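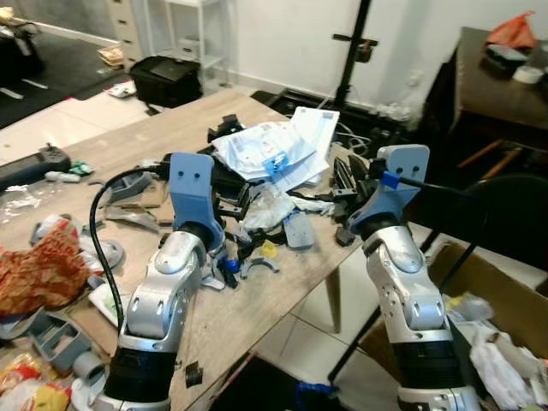

4. Teaching a task by hand and by remote control

This section covers recording a demonstration on a two-arm Stamel station. It assumes that both arms are bolted down and powered, that the head camera has been calibrated (section 3), and that the Joly recorder is installed on the station computer. The worked task is sorting: pick a part from a mixed pile on the table, move it clear of the pile, set it down and let go.

There are two ways to show the arm what to do. In hand guiding, you hold the wrist and move the arm yourself. In remote control, you stay outside the reach of the arms and drive them from the leader handles. Hand guiding is used to teach start and park poses. Full demonstrations are recorded by remote control, so that your hands do not appear in the head camera view.

4.1 Before you start

1. Check the cable at each wrist. It must leave the bracket in an open loop with enough slack for a full turn of the wrist in both directions. If a clip is fitted, the cable should sit in it without being pinched.

2. Move both arms slowly through their full travel with the drives in free mode. Watch the cables, not the grippers. A cable that drags across the table will sweep small parts off it and will pull on the wrist connector.

3. Switch on the drives. The status light on the base goes from amber to green.

4. Open the recorder and select New Task. Enter a short name in lower case, with no spaces. The name cannot be changed once the first episode has been saved.

5. Confirm that the head camera and both wrist encoders are listed as live. If an encoder is missing, switch the drives off, reseat the connector at the base and repeat from step 3.

CAUTION: Keep the emergency stop within reach of your free hand throughout hand guiding. In free mode the arms hold their own weight but will not resist a push. An arm that is let go while moving will coast.

4.2 Teaching the start and park poses

1. Press and hold the guide button on the left wrist. The joints release after a short delay.

2. Move the wrist to a point above the work area, tilted toward the center of the table. Leave a clear gap between the gripper and the tallest item below it.

3. Release the button and wait for the tone.

4. Repeat for the right arm. The two wrists should point inward and should not cross the center line.

5. Press Save Pose and choose Start.

6. Guide both arms back toward the base until they are clear of the table edge. Save this pose as Park.

NOTE: The recorder stores joint angles, not positions in space. If the base or the table is moved, teach both poses again. Marking the table legs on the floor with tape makes a shifted table easy to spot.

4.3 Preparing the table

The parts do not need to be laid out neatly. A policy trained on tidy rows will usually fail on a real bench, and for this task a mixed surface with papers, bags and wrappers on it is preferred. Observe the following limits.

— Remove glass, liquids, blades and anything heavier than the rated payload of the gripper.
— Clear film and bubble wrap may stay, but secure any piece large enough to wrap around a finger of the gripper.
— Loose wires should be unplugged at both ends.
— Stir the pile between episodes. Do not put each part back where it was.

4.4 Recording by remote control

1. Stand or sit where you can see the whole table. Take one leader handle in each hand.

2. Match the leader handles to the start pose. The recorder shows an error figure for each joint and will not engage until all of them are within 2 degrees.

3. Press the left pedal to engage. The arms now follow the handles.

4. Press the right pedal to begin the episode.

5. Bring one gripper down beside the part, close it, and lift straight up before moving sideways. Keep the other arm still unless the part needs to be steadied.

6. Set the part down in the target area. Open the gripper fully and raise it clear before moving away.

7. Return to the start pose and press the right pedal again to end the episode.

8. Mark the episode Keep or Discard. A dropped part that you pick up again can be kept. A collision with the table or with the other arm must be discarded.

An episode may last up to 46 seconds. When the limit is reached the recorder closes the file and marks it Discard automatically.

NOTE: Drive at a steady pace. Long pauses are learned along with the motion, and the trained arm will hover over the pile as you did.

CAUTION: Do not reach onto the table while the arms are engaged, even to free a caught bag. Press the left pedal, wait for the tone, and then reach in. 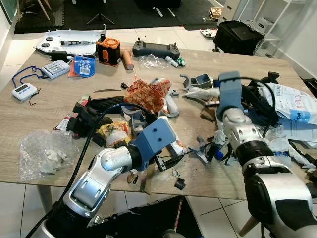
Loïc Riviere adds that operators coming from single-arm stations tend to forget the idle arm. Its handle sinks as the hand tires, and the gripper slowly follows it down into the pile. He recommends an elbow rest on both sides and a change of operator after every 9 episodes.

4.5 Checking the recordings

1. Open the task folder and select Replay. Replay runs on screen only and does not move the arms.

2. Step through the first and last seconds of each episode. The arms should be at the start pose in both.

3. Look for gaps in the joint trace. A single missing sample is filled in by the recorder. A longer gap means the episode should be discarded.

4. Select Export when the set is complete. The recorder writes one file per episode and an index file.

The reference set supplied from the Hernport bench holds 983 episodes of the sorting task. It can be loaded beside your own set for comparison, but do not merge the two unless your grippers are the same pattern. Stations delivered through Floston before May use the earlier finger and need the older set.

4.6 Error messages

E-LEAD: Leader handle not matched to arm. Return to 4.4, step 2.

E-WRIST: Encoder signal lost during an episode. The arms hold position. Press the left pedal, park the arms by hand and inspect the wrist cable.

E-LOAD: Joint torque above limit. The gripper is pressing on the table or pulling a part that is caught. Disengage, free the part and discard the episode.

E-DISK: Storage full. The current episode is not saved. Export or delete finished tasks before recording again.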